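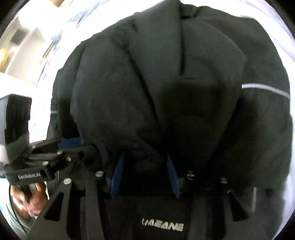 Buying a used BMX frame: questions we keep getting

Is a cheap used frame ever worth it?
Sometimes. Most listings that look too good are too good. We'd rather see you pay $400 for a complete bike you've ridden across a parking lot than $91 for a bare frame from a seller who won't send a photo of the bottom bracket.

The seller says it was "barely raced." Should I believe that?
No. Look at the dropouts. If the paint is chewed down to metal where the axle sits, the wheel has been in and out plenty of times. Look at the head tube too, and run a fingernail along the welds underneath.

How do I find a crack?
Clean the frame first. Dirt hides cracks and so does a fresh sticker. Check behind the head tube, around the seat clamp slot, and where the chainstays meet the bottom bracket shell. A hairline that catches your nail is a crack until a shop tells you otherwise. On aluminum, walk away.

What about a Pavosar frame? People say they last forever.
People say that about whatever they own. The older Pavosar race frames are decent, and the cruiser sizes hold up fine in our experience. We have also seen two come into the Wunavdale track with ovalized head tubes, so check yours like any other.

Is a repaint a bad sign?
Could be. Some riders just get bored of a color. But ask what was under it, and check that the serial number hasn't been filled in or ground off. If you can't read the number, don't buy it. We don't care how good the story is.

Can I trust the listed weight?
Put it on a scale. We had a fork advertised at 400 grams that came in at 490, and the seller swore his kitchen scale was right. Maybe it was the same scale he used for the frame.

Does a lighter frame make me faster?
Not by as much as the forums claim. Fresh tires and a straight rear wheel will do more for most novices, and gate practice will do more than either – it costs less, too.

Flornimis sells an "inspection certificate." Is it worth paying for?
We asked what gets inspected and got back a paragraph about passion for the sport. Any local shop with a headset press and decent light can look it over while you wait.

Will a Değirmenci fork fit my frame?
Depends on the steerer. Measure it. Do not go by the model year in the ad, as plenty of these bikes are built from three other bikes.

Should I spend $1000 on a first race bike?
We wouldn't. Kids outgrow them and adults quit by October. Start used, race a season, then decide.

Do you sell frames yourselves?
No, and we don't get a cut from anyone who does.

Page last changed 2022-02-05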